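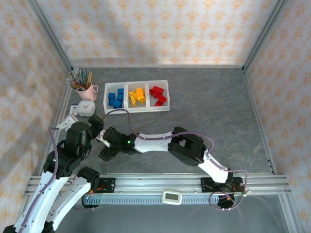
The Berthorpe Open Bench is a yearly public demonstration of small robot arms, held each August in the town of Berthorpe. It is organized by Rerkenlow, a workshop that builds and trains tabletop machines, and it is best known for asking grown adults to stand in silence while a robot considers a toy brick. Attendance at the most recent event was 403, a figure that includes everyone who came in to get out of the rain.

Background

Rerkenlow began letting visitors in after neighbors complained that they had no idea what went on in the building. The first open day had no program. Staff carried on with their usual work and the public watched from behind a rope, which was enough to bring in 30 people and a dog. A printed schedule was added the following year and has been wrong ever since.

The event was put on its present footing by Amos Whitfield, a former school bus mechanic who joined the workshop to repair cable runs and stayed to run the demonstrations. Whitfield dropped the opening speeches, moved the benches closer to the rope and banned background music, on the grounds that people should hear the motors. He also wrote the visitor leaflet, whose advice on flash photography takes up more space than its account of robotics.

Format

The day is divided into sessions of 30 minutes, each given over to one kind of handling task. Sorting tasks are the most popular. Blocks are to be put with others of their own color, and the audience, having grasped the rule at once, is left with most of the half hour to watch it being carried out. Desk tasks draw a smaller and more patient crowd. These deal with the sort of things found next to a telephone, such as mugs, pencils and calendars, and are regarded by staff as much harder than they look. Children tend to leave during these. Retired engineers tend to arrive.

Bench sessions at Rerkenlow are usually run with two arms, partly because a good deal of desk work calls for one hand to hold and another to fuss. Two arms can also get in each other's way, and regular visitors speak of this possibility with some warmth. A session is not stopped when a block is dropped. The operator makes a note and continues, and applause at such moments is discouraged in the leaflet, to little effect.

The benches

Each bench is dressed to resemble part of a home or office. Whitfield has defended the practice at length – a machine that has only ever seen a bare lab, he argues, will be badly surprised by a living room. Wallpaper is chosen by vote among the staff. The orange floral pattern won by a single ballot and is still brought up at lunch.

Marbled surfaces are used for much the same reason. A veined pattern gives a camera plenty to look at that has no bearing on the job, and learning to ignore it is counted as part of the work.
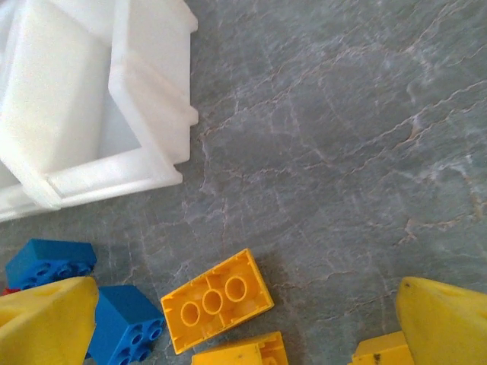 Toy bricks have been used since the second open day. They are cheap and brightly colored, and they can land in more positions than one would like. A brick lying with its studs up offers one set of edges to a gripper, while the same brick on its back offers another, and a brick leaning on its neighbor offers an argument. Staff scatter them by hand before a session. Several visitors have accused them of doing it too neatly.

The Mengal count

Since its third year the event has kept a public score known as the Mengal count, after the cafe where it was first written down on a receipt. It records how many pieces were picked up and put where they belonged over the whole day, out of however many were tried, expressed as a percentage. The lowest published result is 69 and the highest is 97. The second of these was reached in a year when the desk sessions were canceled, and a footnote on the Rerkenlow notice board says so in fairly large type.

The count is kept in Silico, the workshop's own logging program. Silico also records the time of each attempt, and has shown that results dip shortly after noon. Whitfield puts this down to the operators.

Reception

Local opinion is mostly kind. The town newsletter called one year's event "restful," and has since used the word in every write-up. A common complaint is that the arms are slow. Rerkenlow replies that they are slow on purpose during public hours, and a second, smaller complaint is that they seem to be just as slow when seen through the window in the evening.

See also

Rerkenlow winter workshops
Silico (logging program)
Berthorpe, public events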